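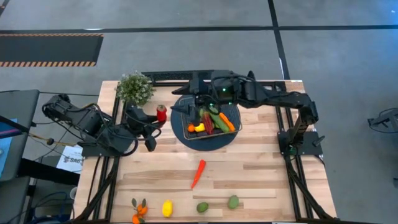 Two arms at the produce sorting bench, with a tray of fruit and vegetables between them.

The packing room where I worked for 14 years now has a bench where the sorting is done by a pair of arms. I left the floor for the office before they came in, so I can't claim to have lost anything to them myself. I do the rosters. That means I'm the one who sees what happens to people's hours, and I think the way we talk about these machines leaves most of that out.

Altine packs mixed produce boxes for offices, schools and a few hundred households. The catalogue runs to 1,896 combinations once you allow for sizes and substitutions. A carrot, a lemon, a couple of limes and a cucumber is a small job for anyone with hands. It's a harder job for a machine, and that's why produce stayed manual long after the dry goods side went over to the Torko line.

The usual argument goes one of two ways. Either the machines take the dull work and free everyone up for something better, or they take the jobs and that's the end of it. I've sat through both versions in meetings. Neither describes my roster.

There were 30 people on the produce floor when the first bench was set up, and there are still 30. Management is proud of that figure and they're entitled to be. What has changed is the shape of the shifts. Sorting used to fill the first half of the morning. It was the part of the day when people stood across from each other and talked. New starters learned there too, since you can't pick up much about a bruised lemon from a sheet on the wall. You learn it from the person opposite who hands it back to you.

With part of the sorting moved to the arms, that block of time has been cut up. Some people start later. Some do a short stint at the bench, watching and stepping in, then go to cartons, then cleaning. The total hours are near enough the same, but a parent who built her week around a 6 am start and a 2 pm finish can't rebuild it around a split shift. Two people asked me for their old hours back and I had to tell them the old hours don't exist.

Obinna Nwachukwu has been on the produce floor longer than anyone and now minds the bench three mornings a week. I asked him whether it was easier. He said his shoulders were better and his head was worse. When he sorted by hand he could think about his garden. Watching is different, because you have to be ready for the one time in however many that a piece needs a person, and the rest of the time you're standing there. He is paid the same rate as before. I think that's wrong. If a job asks for more attention and more judgment, it should be graded that way, and the fact that he lifts less shouldn't count against him.

The company's answer is that minding is a lighter duty. The grading document it relies on was written for the old Gautier conveyors, where minding meant pressing a stop button. I've raised this and been told it will be looked at in the next agreement.

I'm in favour of the arms, on balance. Repetitive strain put 44 claims through our office over the years I worked on the floor, and one of them was mine. Anyone who tells me hand sorting was honourable work that should be preserved is welcome to do it through a cold July with a sore wrist. If a machine will pick up carrots, let it.

But the savings ought to be visible to the people whose mornings were rearranged to make them. At the Flirnurent depot across town, the staff were asked before the equipment arrived which hours they could and couldn't move. It took a month and it annoyed the installers. They ended up with a fixed early shift, kept for those who needed it, and a paid half-hour at the start of each day for training newer people by hand, on real produce, away from the bench. Our managers call that half-hour a cost. I'd call it replacing something we used to get for free.

We have a second bench due in April. The floor plan is finished and the power has been run. Nobody has asked me for a draft roster yet, and I've started one anyway, with the 6 am start in it and a separate line for bench minding at a higher grade. It adds up. I'll be putting it on the table before the delivery date is confirmed, and I'd like the people who'll work it to see it first.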